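栏目：观点 > 自动化与劳动 | 标签：开放日、手持夹爪、示教、家务机器人

开放日该让人看什么

Marnamik 的开放日我去了一整个下午。同去的有六个人，一半做物流，一半和我一样，靠写东西吃饭。门口发了一张流程单，第一项是大厅里的机械臂表演，第二项是产品经理讲话，最后一项写得很小，叫“数据采集间参观，自愿参加”。我想说的是，这个顺序排反了。

先说大厅。机械臂把几只杯子从左边挪到右边，再挪回来，配着音乐。动作很顺，大家鼓掌，拍视频。旁边的屏幕上滚动着 Trornoso 这个平台的介绍，说它将来能叠衣服、收桌子、整理橱柜。有位观众问，现在能叠吗？讲解员 Colton Gill 回答得很老实：部分衣物可以，换一块没见过的布就不好说了。这句话是我在大厅里听到的最有用的一句，可惜音乐太响，后排多半没听见。

讲话环节我不多写。幻灯片上有一条曲线往右上方走，横轴是时间，纵轴没有标单位。我问了，得到的答复是“综合能力”。做过几年编辑的人都知道，纵轴不标单位的图应当退稿。

然后是采集间。愿意去的人不到一半。走廊尽头，推开门，比大厅暗得多，四周拉着黑色的帘子，地上铺灰地毯，中间一张浅色木桌。没有音乐，也没有人讲解，操作的人在干活，我们站在线外看。
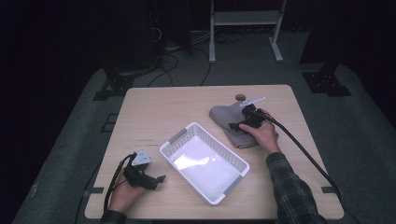

这份工作的内容，说起来很简单。人两手各握一只夹爪，不用自己的手指，用夹爪去碰布、夹布，做家务里最普通的那些动作。夹爪怎么移动、什么时候开合，都记录下来，再拿去训练机器。一段做完，东西摆回去，从头再来。布每次皱得都不一样，这正是要的效果。

带我们进去的是 Manon Marchand，她负责这一间的排班和质检。她说，他们内部把一次完整的动作叫“一条”，手上这批任务已经攒了3331条，其中627条被判为不合格，删掉了。我问不合格的原因，她说大部分是人的问题：夹到一半换了主意，或者为了赶时间把动作做得太急。机器会把犹豫也学进去，所以犹豫的不要。

这个数字我觉得应该写在大厅的屏幕上。将近五分之一的劳动作废，说明这件事难，也说明他们查得认真，两样都对公司有利，为什么藏在走廊尽头？

我能想到的理由是不好看。大厅里的机械臂干净、独立，像是自己学会了干活。采集间里的人一进入视野，这个印象就没有了。观众会明白，所谓机器的技能，是一个人握着夹爪，对着一块布，一遍一遍做出来的。有些公司觉得这样讲会折价。我的看法相反。我更愿意相信一台说得清师傅是谁的机器。

同去的 Radek Charvát 不同意。他在仓库管过分拣线，认为观众来开放日是看结果的，没有人参观面包厂是为了看发面。我说有，我就是。他说那你是少数。这个可能是真的。

但他也承认，在采集间待的十几分钟，比前面一个多小时更能帮他判断这东西能不能用。他留意的是桌子。桌面两侧贴着深色胶带，标着位置。他说凡是贴了胶带的地方，就说明换个地方未必行，采购的人看见胶带就该往下问：胶带撕掉以后，成功率还剩多少？这个问题在大厅里根本提不出来，大厅里看不见胶带。

我留意的是另一件事，夹爪和桌面都有磨损。参观结束前，他们给我们看了夹爪自带镜头的画面，机器学的时候看到的就是这个角度。画面很低，贴着桌子，人完全不见了，只剩两根夹指、木纹和远一点的白色塑料筐。
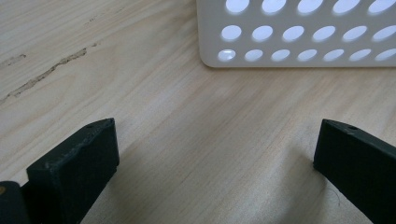 夹爪视角：前方是两根张开的夹指，左上方的桌面有一道不规则的裂痕或刮痕。

人站在桌边看，桌子就是桌子。从夹爪的高度看，一道刮痕很显眼，夹指边上蹭掉的涂层也很显眼。我问 Marchand，这些痕迹会不会影响训练。她说不打算换桌子，别人家里的桌子也不是新的。这个回答我接受。

有一点我要批评。采集间里干活的人，整个下午没有被介绍过。流程单上有经理的名字，有赞助方 MacPherson 的名字，没有他们的。Marchand 告诉我，一个熟练的操作员单月做过1053条，合格率是全组最高的。我问能不能采访，对方说要走公关流程。公关部的 Kilian Zürcher 后来回了邮件，很客气，说操作员属于外部合作方 Unska 的人员，不便安排。

我不认为这里面有什么阴谋。外包在这个行业很普通，公司也没有阻止我们看。可是既然把教机器干活说成一门技术，做这门技术的人就应该有名字。裁缝店的橱窗里不必挂裁缝的照片，但客人要问是谁做的，店里总得答得上来。

还有人会担心操作员是在教会机器抢自己的饭碗。这个话题可以另写一篇，我只说当天的感受：离那一步还远。夹爪夹起一块软布，人做起来都要专心，作废率摆在那里。眼下真实的情况是，这项工作需要手稳、有耐心、能把同一个动作做到第几百遍还不走样，而市面上给它的头衔是“数据采集员”，听上去和抄电表差不多。

所以我给办开放日的公司几个很具体的建议。把采集间放在流程的第一项。大厅的屏幕上写清楚做了多少条，删了多少条。让操作员自己讲五分钟，愿意讲的人讲，讲什么由他们定。机械臂表演可以保留，音乐关小一点，让后排也能听见讲解员说“不好说”。

他们说11月还会再办一次。我已经报了名，并且在备注栏里写了：只参加最后一项。

读者评论

分拣线老王：胶带那段说得对。我们厂去年看样机，也是回来以后才发现地上画着框，框外一概不保证。

Carter Fehr：我也在那一场，后排，确实没听见“不好说”那句。不过杯子表演我家孩子看得很开心，别关太小声。

青石板：删掉的算不算工钱？作者应该问一句。

作者回复 青石板：问了，Marchand 说按工时结算，不按条数。正文里漏写了，谢谢提醒。

阿芷：做过类似的活，握久了虎口疼。希望11月那场有人替我问问夹爪多重。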